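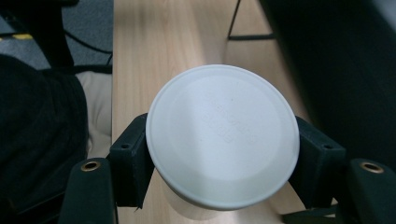 Comic writing in a student magazine usually begins from a very small object. The writer takes a thing which everybody passes each day and speaks of it in the voice of a serious report. A large subject, for example the whole system of fees, is difficult for a beginner, because the reader already has a strong opinion and waits for the argument. A plain white plastic lid with some raised lettering on top, so shallow that one cannot read it with certainty, is much easier. The letters can be a warning, a motto or the name of a secret department, and the reader will follow you gladly because there is nothing to defend.

Unit 4: The Mock Report

In this unit we study the piece which pretends to be news. We read three texts from Irkska, the student magazine at Dultgate, all from the same spring. Please bring the printed copies, since we will mark them by hand.

1. The false authority

The narrator of a mock report is a character. He or she is sure of everything and has understood almost nothing. In "The Owino Building Is Sinking on Purpose" the narrator measures the front steps every morning with a school ruler and publishes the results in a table. The building does not sink in any of the rows. The narrator sees this as proof that the authorities have changed the ruler.

Observe that the writer never winks at the reader. Once the narrator says "of course I am joking", the character is gone and the text must start again from zero.

2. The exact number

Vague numbers are weak in comedy. The text about the Gisora dining hall says that 1,329 forks have left the building since September and that 1,032 of them "were seen going north." The second number is funnier than the first because it suggests a method. In the draft, which we also have, the same sentence says "over a thousand forks." Read both versions aloud and listen to where the sentence loses its energy.

3. Growth

A mock report needs to grow. Usually the order is: small observation, wrong explanation, larger wrong explanation, official denial, and then the narrator's own plan of action. Many student drafts put the largest idea in the second paragraph and after that they can only repeat it. If you notice this in your draft, try to move the paragraph down before you cut it.

4. The target

Ask who is laughed at. In the Owino text it is the narrator, and a little bit the office that answers his letters. In the third text, on the library printers, the target changes in the middle from the machines to the night staff, and several readers wrote to complain. The issue had a print run of 3,420 copies, so the editors could not treat it as a private matter between friends. We will discuss whether the piece could be repaired, and at which sentence.

Homework

Write a mock report of 600 words on one object from your own kitchen or hallway. No real persons. Use at least one official denial. Hand in the first draft together with the final one, stapled, draft at the back.

Reading for next time: the letters page of the same Irkska issue, and the first half of the course reader, section on parody.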